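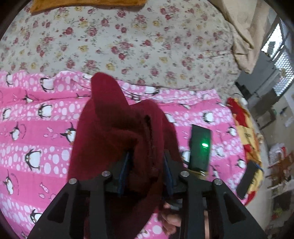
Collection for the folding set: the hand-held gripper holding a dark red towel over a penguin-print bedsheet.

Gusach cloth handling software: progress report for February
Prepared for Prokent by Ritu Dixit

Dear all,

Thank you for your patience while we moved the storage over to Postham, which took longer than I had promised you in the last report. The move is finished now and the team is very happy to be writing code again!

Most of the month went into perception. We now have 2065 towel and cloth recordings through the import tool, and 139 of those were set aside by the new checker, mostly for gaps in the tracking when the gripper turns quickly. I would like to rescue as many of them as we can (Awasthi has a smoothing routine that looks promising), but for now they stay out of training.

The part I am most pleased with is the grasp-point model. The old one leaned heavily on plain backgrounds and got badly confused by patterned bedding, picking out a printed figure as though it were a corner of the cloth. We retrained it on 1000 recordings made over busy prints, and in replay it now follows the edge of the towel much more steadily. Dark cloth with deep folds is still a weak spot, and I don't want to oversell it.

On the planning side we are a little behind. The lift-and-lower planner runs from start to finish, but it pauses between the two stages while it waits for a fresh cloth estimate, and the pause lets the fabric swing. We have 2 fixes in review and will test both on Wednesday.

Spending is within the agreed amount. The only request I have is to carry the unused annotation money into the next period, when the folding labels will need a second pass. I'm glad to go through any of this by phone, and the replay viewer is open to you whenever you'd like to look around.

With warm regards,
Ritu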